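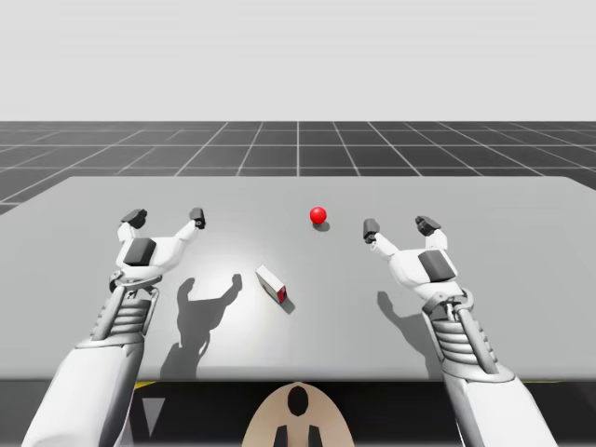 Figure 3. Simulated tabletop task used for the two-arm experiments.

4.2 Data Collection in Simulation

All training episodes were recorded in Grirnau, the simulator we built for the Suludero two-arm platform. Each episode starts with both grippers open above the table and no object in contact with either hand. The task set uses small rigid objects, and the one in Figure 3 pairs a red sphere with a small box that is white with a red end. The policy must place the two objects side by side with any choice of arm. We kept the table surface plain and the background uniform so that failures could be traced to the grasp and not to clutter. Shadows were left on, as an early version trained without them did worse when the light was moved.

We collected 3,086 episodes by teleoperation. Episodes longer than 60 seconds were dropped before training. Object positions were drawn at random at reset, with a minimum gap between the two objects so that they never started in contact. Arm start poses were varied by a small joint offset.

4.3 Baselines

We compare against Markow, which predicts one action at a time, and Courtois, which predicts short action chunks but treats each arm separately. Both were retrained on our data with the settings given by their authors. Every method was tested on the same 1,000 held-out resets, using the final checkpoint. Training took 18 hours per method on a single GPU. A trial counts as a success if both objects are at rest within the goal area when time runs out.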